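브루렉 오픈데이 다녀왔어요 (그릇 구경은 실컷, 다리는 퉁퉁)

지난번에 댓글로 "브루렉 가면 후기 꼭 써 주세요" 하신 분들 계셨죠? 드디어 다녀왔습니다! 브루렉은 식탁이랑 그릇 만드는 작은 회사인데, 해마다 12월에 한 번씩 공방 문을 열어요. 저는 작년에 가려다가 감기로 누워 버려서 올해는 두 달 전부터 달력에 동그라미를 쳐 놨답니다. 같이 간 사람은 늘 그렇듯 나풀라(Nafula Swai). 제가 접시를 사려고 하면 집에 접시 많잖아, 하고 말려 주는 고마운 친구예요. 이번에는 별로 안 말려 주더라고요.

가는 길

슈토스타우 역에서 내려서 버스로 갈아탔어요. 62번 버스고요, 역 앞 광장 말고 뒤쪽 자전거 보관소 옆에서 타야 해요. 저희는 광장에서 한참 기다리다가 눈앞에서 한 대를 놓쳤습니다. 표지판이 있긴 한데 가로수에 가려져 있어요. 버스에서 내리면 빵집이 하나 있고 그 골목으로 쭉 들어가면 됩니다. 빵집 양귀비씨 롤이 맛있어요. 돌아오는 길에 사자고 했는데 돌아올 땐 이미 닫혀 있었으니까, 드실 분은 꼭 갈 때 사세요!

도착하니 오전 10시 조금 전이었는데 벌써 줄이 있더라고요. 입장료는 없고, 입구에서 이름 적고 종이 이름표 하나 받으면 끝이에요. 코트 맡기는 곳이 따로 있는데 안이 생각보다 추워서 저는 그냥 입고 다녔어요. 가마 쪽만 더워요. 그러니까 벗었다 입었다 할 수 있는 옷이 최고.

첫 번째 방, 유약

유약실 안내는 젤리나 차우크(Selina Zaugg) 씨가 해 주셨어요. 목소리가 작은 편이라 앞쪽에 서는 게 좋습니다. 벽 한 면이 전부 시험용 타일인데, 흰색만 모아 놓은 판이 따로 있어요. 우유 같은 흰색, 약간 푸른 흰색, 달걀 껍데기 같은 흰색... 처음엔 다 똑같아 보이다가 10분쯤 보고 있으면 갑자기 다 달라 보여요. 진짜로요. 나풀라는 끝까지 다 똑같다고 우겼고요.

젤리나 씨 말로는 흰 그릇이 제일 까다롭대요. 색이 있는 유약은 얼룩이 좀 져도 그게 또 멋이라고 넘어갈 수 있는데, 흰색은 점 하나만 있어도 눈이 거기로 간다고요. 그래서 2등품 선반에 흰 접시가 유난히 많았던 거였어요. (이 선반 이야기는 밑에서 또 나옵니다. 제 지갑이 털린 곳이라서요.)

두 번째 방, 굽과 물레

여긴 사람이 너무 많아서 제대로 못 봤어요. 레귤라 프라이(Regula Frei) 씨라는 분이 물레 시범을 보이셨는데, 앞에 키 큰 아저씨들이 서 계셔서 저는 손목까지만 봤습니다. 그래도 설명은 다 들렸어요. 접시를 물레에서 뽑을 땐 가운데보다 가장자리에서 망치는 일이 많다고, 가장자리는 서두르는 사람을 금방 알아본다고 하셨어요. 이 말이 좋아서 이름표 뒤에 적어 놨네요.

아이들용 점토 책상도 있었는데 어른이 더 많이 앉아 있었어요. 저도 앉고 싶었지만 자리가 안 나서 포기. 다음엔 문 열자마자 거기부터 갈 거예요.

점심

마당 천막에서 수프랑 빵을 팔았어요. 감자 수프 한 그릇에 4유로, 양은 넉넉한데 후추가 좀 셌어요. 수프 그릇도 브루렉 그릇인데, 먹고 나서 반납하면서 다들 뒤집어서 바닥 도장을 확인하고 있더라고요. 저도 했습니다. 커피는 줄이 길어서 나풀라가 혼자 서고 저는 앉아서 다리를 쉬었어요. 미안하다, 나풀라!

세 번째 방, 식탁

오후에는 식탁 쪽 건물로 갔어요. 마당을 건너서 2층인데 계단이 꽤 가팔라요. 유모차는 1층에 두고 올라가셔야 합니다. 큰 작업실을 생각했는데 막상 올라가 보면 그냥 누가 일하는 방 같아요. 긴 널 모양의 갈색 나무결 바닥에, 벽 쪽에는 케이블이 엉켜 있고, 의자도 있고요. 저는 번쩍번쩍한 전시장보다 이런 방이 훨씬 좋아요. 꾸며 놓은 데서는 물건이 다 예뻐 보이잖아요.

방 가운데에는 하얀 직사각형 식탁이 있었어요. 요즘 저희 집 부엌에 흰 식탁을 들일까 말까 반년째 고민 중이라 여기서 제일 오래 머물렀습니다. 걱정은 딱 하나, 흰 식탁에 흰 접시를 놓으면 너무 병원 같지 않을까 하는 거였어요. 저희 집 접시가 거의 다 흰색이거든요. 그래서 눈을 가늘게 떴다가 크게 떴다가 하면서 한참 봤네요. 접시는 테두리 동그라미가 희미하게 보이는 정도고 나머지는 식탁에 그냥 녹아 버려요. 근데 그게 싫지가 않은 거예요! 빨간 사과 하나가 있으니까 눈이 전부 그리로 가더라고요. 작은 투명 유리컵도 흰색 위에서는 테두리만 살짝 보이고, 아주 조용해요.
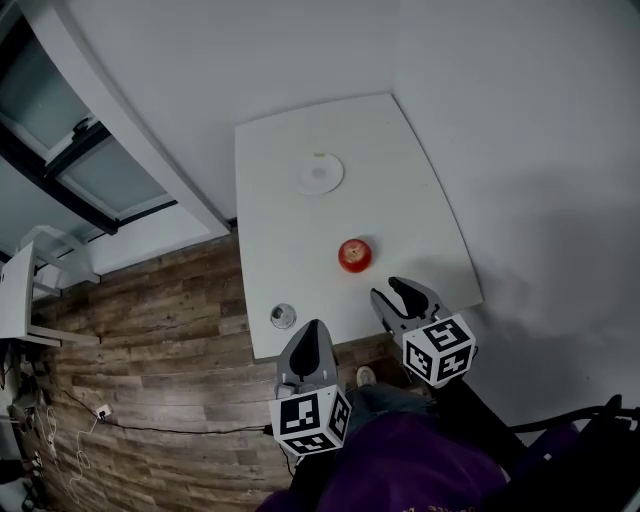
에일리프 씨한테 물어본 것들

식탁을 담당하는 에일리프 달그렌(Eilif Dahlgren) 씨를 계단 옆에서 붙잡고 이것저것 물었어요. 귀찮으셨을 텐데 다 대답해 주셨습니다. 흰 상판은 커피 자국이 안 남느냐고 했더니, 남기 전에 닦으면 된대요. 너무 당연한 대답이라 둘이 같이 웃었어요. 카레는요? 했더니 카레는 잠깐 생각하시더니 식탁보를 까시라고... 네, 솔직한 분이었습니다.

모서리를 둥글게 해 주는 주문도 받는대요. 대신 시간이 더 걸리고, 봄에는 주문이 몰리니까 겨울에 넣는 게 낫다고 하셨어요. 가격표는 안 찍어 왔어요. 찍으면 밤에 누워서 계속 볼 것 같아서요.

2등품 선반

마지막은 물론 여기죠. 점이 있거나 살짝 기운 것들을 싸게 파는데 3시쯤 가니까 큰 접시는 이미 거의 나갔어요. 계산대에 계시던 에델트라우트 레너(Edeltraud Lehner) 씨가 아침에 오는 사람들은 구경도 안 하고 바로 이리로 온다고 귀띔해 주셨어요. 그런 건 좀 일찍 알려 주시지!

저는 작은 흰 접시 두 장이랑 뚜껑 없는 설탕 그릇을 샀어요. 나풀라는 머그컵 하나. 포장은 신문지로 둘둘 말아 주시니까 천 가방 튼튼한 걸로 하나 가져가세요. 저는 얇은 걸 들고 가서 버스에서 내내 무릎에 안고 왔어요.

다음에 가실 분들께

현금을 챙기세요. 카드 기계가 있긴 한데 오후에 한 번 멈춰서 다들 서로 잔돈을 바꿔 주고 난리였어요. 화장실은 마당 안쪽에만 있고요. 사진은 유약실 빼고는 다 찍어도 된다고 했어요. 식탁 방은 오후가 한산하고, 물레 방은 언제 가도 붐비는 것 같아요.

식탁은... 아직 고민 중입니다. 일단 어제 마트에서 사과를 한 봉지 사 왔어요. 혹시 흰 식탁 오래 써 보신 분 계시면 댓글로 카레 이야기 좀 들려주세요!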